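Notes on collecting sink wiping episodes

Posted in: Robots, Data

Since July I have been collecting teleoperated episodes for a policy that cleans bathroom sinks. The project is called Hidia internally and the first data release will be Zirnex, for reasons that predate me. The total after filtering is 1,251 episodes. The target for a first training run was 900, so the quantity is fine. The spread is what I have been working on.

The task as written is short: hold a cloth in the gripper, remove the mess from the basin, finish with the cloth on the rim. The mess is dark brown liquid on white ceramic. I chose the highest contrast I could get for the first batch, as I wanted the labelling to be simple before moving on to toothpaste and soap film, which are pale and harder to mask. 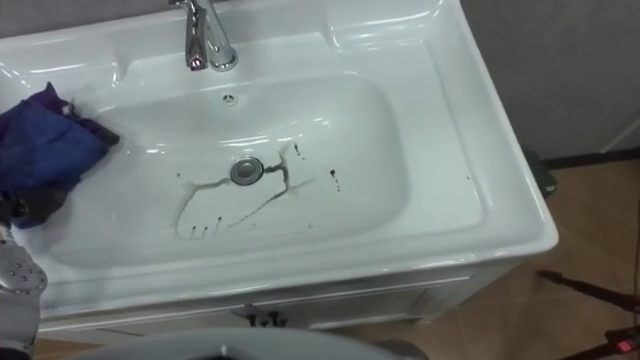
Varying the stain

My first 100 episodes were close to worthless. I had poured the liquid straight over the drain each time, and the resulting policy learned to rub the drain. It did this on a clean basin as well. Alfie Dobson spotted it from the action plots before I had looked at a single rollout.

The present rule is that each reset must differ from the previous one in at least two of these:

Extent: confined to the drain, or spread across the floor of the bowl
Shape: streaks, a closed loop, a solid patch
Outliers: none, or a few drops well away from the main stain
Cloth: folded or bunched at the start

Outliers matter more than I expected. Operators go for the large shape and stop when it has gone, and a small drop on the far side gets left behind. Of the episodes I rejected, most failed on exactly that. I now score the main stain and the stray drops separately, and an episode passes only if both are clear in the last view of the basin.

Reflections

Glazed ceramic is unpleasant to work with. Overhead lights give long highlights on the rim and the walls of the bowl, and they shift whenever the head view shifts. An early version of my stain mask used brightness alone and treated the shaded curve at the foot of the wall as dirt. Adding a colour term fixed most of it. The drain is still a problem - chrome picks up whatever is near it, so I mask out a fixed disc there and check that area by hand.

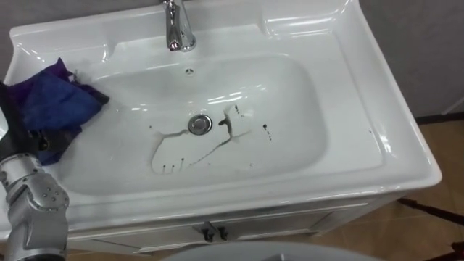
The cloth has its own label track, with three states: held, touching ceramic, released. I had hoped to get the second from gripper force, but a bunched cloth resting on the rim gives a reading too similar to light wiping. It is labelled by eye for now. 711 episodes are done and the rest are in the queue.

Two things are left before I freeze the set. The Flastitz loader drops the final half second of any episode that ends while the arm is still moving, and that is the part I need for scoring. Whiteley, the training machine, also needs more disk. I will put the stain mask code up once the drain disc is a setting instead of a constant.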